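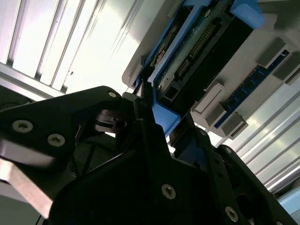

Sovcombe Lunar Mapping Project
Progress report to the Prendergast Fund, October 2018

Dear friends,

It has been a good, busy stretch since we last wrote in February, and I'm happy to say that most of the news is the kind we like to send you. Your grant has now carried us through 337 craters along the southern highlands, each one measured for width, depth and the height of its central peak where it has one. Our goal is still 1,000 by the end of the grant, and yes, we know we're a little behind! The small, worn craters take far longer than we guessed, because their rims fade into the ground around them and two people will draw the same edge in quite different places.

We now have each of those craters measured twice, by people who haven't seen each other's numbers, and we go back over any pair that differs by more than 20 percent. It is slow work (and has led to some lively afternoons), but the depths are much steadier for it.
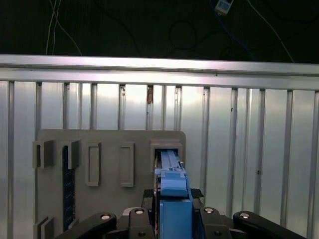 The shadow-length program, Foltura, was moved to the new computer over the summer. It used to need a whole night for a batch of 50 images and now finishes before lunch, so we can fix a bad sun angle the same day we find it. Gyula Sipos has also been rewriting the part that handles sloping floors, which gave us such trouble around Jekmont, our nickname for the long ridge at the west end of the survey area. He would like another month with it, and I'm inclined to let him have it.

Spending is within the budget you approved, apart from data storage, which ran slightly over. We'd like to cover that from the travel money, if you agree.

With warm thanks from all of us at Sovcombe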